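Robots That Help Pack and Check: A Day at the Card Holder Bench

October 20, 2022

Have you ever bought something small, like a card holder with a snap, and wondered who made sure it worked before it got to you? Somebody had to open it, look inside, try the strap and close it up again. At the Enetti workshop in Sirnunham, people did every bit of that by hand until February. Then the robot arms came, and the jobs at the bench started to change!

An arm like the ones at Enetti has no hand the way you do. It has a gripper, a kind of pincher with two stiff fingers. Your own fingers can feel that something is soft, or slippery, or about to fall. A gripper has to get its clues in other ways, and one of the best is a little camera fixed close to the fingers, so the robot looks at its work from very near.

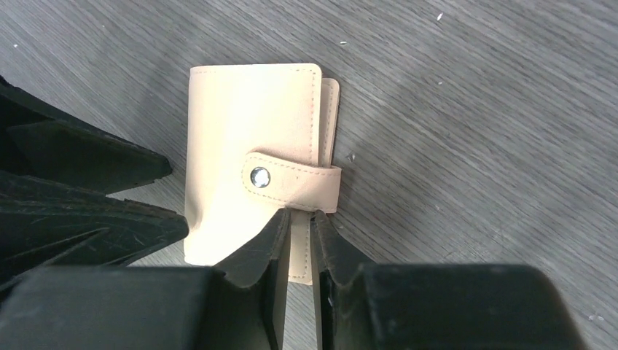
Does the robot get bored? asked one reader from Raten, in a letter to this page. My mom says checking things all day would make her fall asleep.

What a great question! A robot can't get bored, because it has no feelings to get bored with. People can, and your mom is quite right. The old job at Enetti meant opening and closing 800 holders in a shift. Try opening and closing a purse over and over for five minutes and see how your thumbs feel. Some workers went home with sore hands, and they told the workshop so. That was one of the reasons the arms were brought in.

So is the job easy for a robot? Not at all! Hard things like boxes and bricks are friendly to robots, because they keep their shape. Soft things are tricky. Cloth bends, leather curls and thin plastic slides around and shines in the light, which can fool a camera.
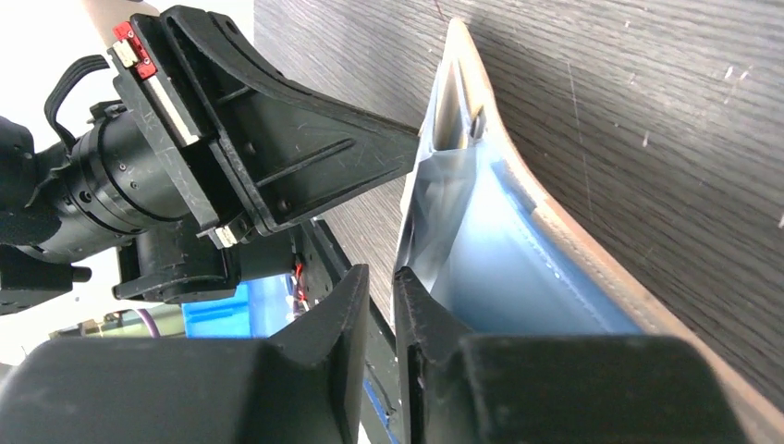
Sharing work is something people learn when they're very small. You hold the jar, I'll twist the lid. Robots have to be taught it step by step, and each arm needs to know what the other one is up to. Clear, floppy plastic makes a good lesson: one gripper pinches it low down while a second arm reaches in near the top. If they both moved at the same moment without a plan, they could bump! The people who write the robots' instructions at Enetti call this "taking turns," just like in your classroom.

Now, who teaches the robots? This is the part I love. It's the same people who used to do the checking. They know that a stiff snap needs a firm push and that a strap should be lifted gently. On a training day they show the arms a move again and again, and the robots learn from it. One lesson used 478 tries, and plenty of them went wrong. Going wrong is fine. A miss can be useful too, if somebody works out what happened.
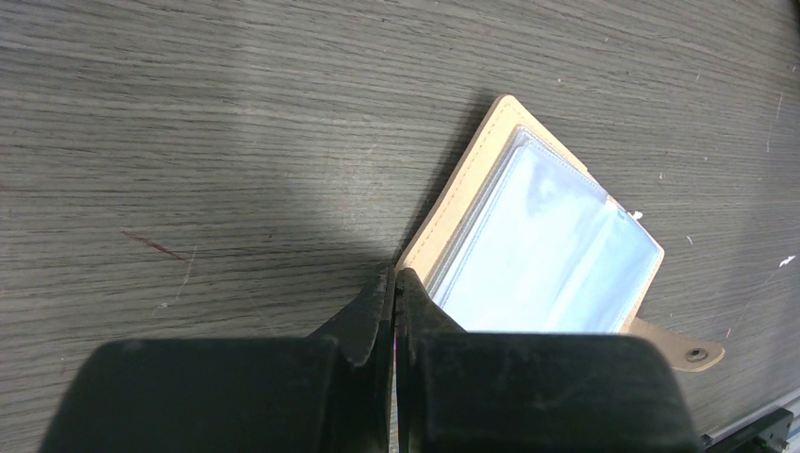

Then the teachers change one small thing, like where the holder is lying or which way it's turned, and start over. It takes a lot of patience. After the first 966 practice runs the whole bench had cake (the robots didn't get any).

Not everything about the change was easy for the people. Some worried that they'd lose their jobs, and that's a fair thing to worry about when a new machine shows up at work. Enetti promised that all 97 people could stay, but many had to learn new tasks, and a few missed the old way, when everyone sat together and chatted. The arms are slower than a quick person, too, so there are still human checkers at the next bench. Mowat, a bigger workshop across the river, is waiting to see how it goes before it decides anything. 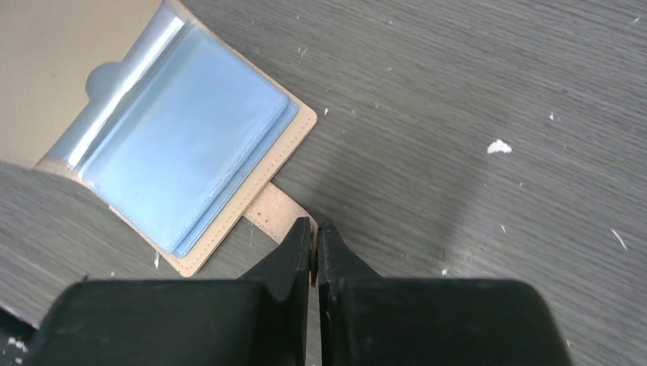
My grandpa fixed sewing machines and he says every new machine needs somebody who understands it, wrote another reader, age nine. I want to be that person.

Then start now! Ask grown-ups you know what the most tiring part of their work is, and which part they'd never want to give away to a machine. You may get some surprising answers. And here's a game to try with a friend: each of you may use only one finger and one thumb, and together you have to open a small purse, put a card in and shut it again. No talking the first time. Talk as much as you like the second time — and see which way goes better.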